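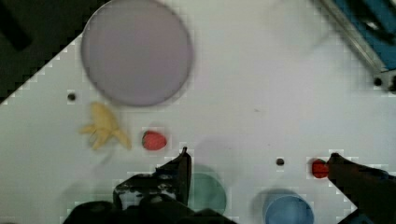

Royal Household Watch – Discussion Board
Topic: Proposed changes to the christening arrangements at Griren
Started by: Wiltus_Archive

Wiltus_Archive wrote:
Members will be aware that the Palace at Griren has published its plans for the christening in January. Three matters depart from custom. The service is to be held in the chapel at Morgan and not in the cathedral at Trisonow. The guest list is limited to 25. There will be no balcony appearance afterwards. I should be grateful for members' views, and would ask that contributions be confined to the published notice. Speculation about the health of the mother will be removed under the board's rules.

northgate_reader wrote:
I regret the move from Trisonow. The cathedral has been used for every christening in the direct line for 198 years, and the town has come to depend on the occasion. The notice gives no grounds for the change. A household which is supported from public funds ought to provide them.

Silverpew wrote:
With respect to the previous contributor, the figure requires correction. The present grand duke's younger sister was christened at Morgan, as were both of her children. The cathedral custom has applied to the heir's eldest child only, and the child in question is the second. On that reading no rule has been broken.

northgate_reader wrote:
I accept the point as regards the sister. I do not accept that her children were in the direct line, and the family tree on the household's own pages places them outside it. My objection stands.

courtcircular4 wrote:
May I raise the question of godparents? The notice lists 4, where the usual number has been six. It also states that one of them is not a member of any reigning or formerly reigning family. I believe this to be a first, although I have not been able to consult the older registers.

Wiltus_Archive wrote:
The registers held at Wiltus show one earlier case, a naval officer who stood as godfather at short notice. He was raised to the nobility shortly afterwards, so members may differ as to whether it counts.

Hallam_Road wrote:
I must disagree with the general tone of this thread. The parents are entitled to a private service for an infant. Public interest is met by the issue of official photographs, and the notice confirms that these will be released on the Tuesday following. A gathering of 25 seems entirely proper.

Silverpew wrote:
I agree in part. The loss of the balcony is nevertheless a matter of substance. Up to 20 coaches travelled to Griren on the last occasion, and those visitors did not come to look at photographs on a screen.

Hallam_Road wrote:
Those visitors stood in sleet for three hours and saw a shawl. I was among them.

courtcircular4 wrote:
Does any member know whether the gown will be the original or the copy? The notice says only "the family robe".

Wiltus_Archive wrote:
The original was withdrawn from use on the advice of the textile conservators. I would expect the copy – but I have written to the press office at Griren and will post any reply in this topic.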